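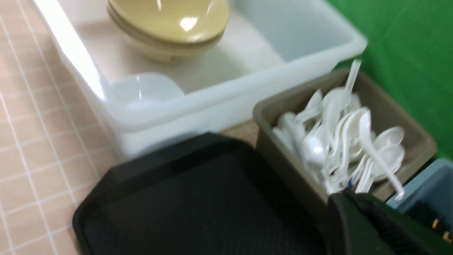
4. Setting Up a Co-op Session

This section covers hosting and joining a shared game in Urora on a home computer. It assumes the game is installed, the prologue is finished, and each player has a working profile. For controller mapping, see section 3.

4.1 Before You Start

Co-op unlocks when the host character reaches the gate at Trollport. Guests do not need to have reached Trollport in their own save, but a guest below level 5 cannot carry quest items home.

Check the following on every machine:

Game version. The number is in the lower left corner of the title menu. All players must have the same number, including the letter at the end.
Free disk space. A co-op save reserves 425 MB on the host machine. Guests reserve nothing.
Frame limit. Set it to 60 under Options > Display. Higher settings work in solo play but cause doors and lifts to drift out of step between players.

Note: Mods are checked when a guest connects. Texture mods are ignored. Any mod that changes items, enemies, or prices must be present on all machines or turned off on all machines.

4.2 Hosting a Session

1. From the title menu, select Continue and load the save you want to use.
2. Travel to any inn. The session menu is grayed out in the field and inside dungeons.
3. Open the map and press the Session key (default F6).
4. Select Host.
5. Choose a session type. Open lists the session publicly. Friends Only lists it for players on your friends list. Code creates an eight-character code and does not list the session.
6. Set Loot to Shared or Split. This cannot be changed until the session ends.
7. Set Enemy Scaling. Standard adds health for each guest. Off leaves enemies as they are in solo play.
8. Select Confirm and wait for the bell icon beside the minimap. Guests cannot connect before it shows.

Caution: Hosting overwrites the autosave slot as soon as the bell icon appears. Make a manual save first if you want to return to the solo state of the world.

4.3 Joining a Session

1. From the title menu, select Join.
2. Pick the session from the list, or select Enter Code and type the code. Codes are not case sensitive.
3. Select the character to bring. Characters in the middle of a boss fight are not shown.
4. Wait for the host to accept. The request expires after 60 seconds and has to be sent again.
5. You arrive at the inn where the session was opened, wherever the host is standing at the time. Use the signpost outside to travel to the host.

Note: The signpost is disabled while the host is in combat.

4.4 Quest Progress

Main quests advance for the host only. Guests receive experience, gold, and any gear that drops. Side quests advance for a guest if the guest already has the quest in the journal and is at the same stage or an earlier one.

Two quests behave differently:

The Brarnura Ferry. Every player must be on board before the host speaks to the ferryman. A player left on the dock is moved to the inn and misses the crossing reward.
Jeon's Debt. The payment of 2,000 gold is taken from the host. Guests can drop gold for the host to pick up, but the game will not divide the payment. The dialogue option to refuse is hidden while guests are present.

Caution: Do not sell Jeon's ring during a co-op session. The buyback list is cleared when the session closes, and the ring does not appear anywhere else in the game.

4.5 Ending a Session

1. Return to an inn. It does not have to be the one where the session began.
2. Press the Session key and select Close.
3. Wait for the save message to clear on all screens before anyone quits.

If the host loses the connection, guests keep everything picked up before the last autosave. Autosaves are made at inns, at dungeon entrances, and after boss fights.

4.6 Common Faults

Session not listed: the host is using a different region. Set both machines to the same one under Options > Network.
"World mismatch" on joining: the version letters differ, or one machine has an item mod turned on.
Guest is invisible to the host: the guest should open and close the wardrobe at the inn. If this has no effect, leave and rejoin.
Voice chat silent: push-to-talk is on by default. The key is V and can be changed on the Sound page.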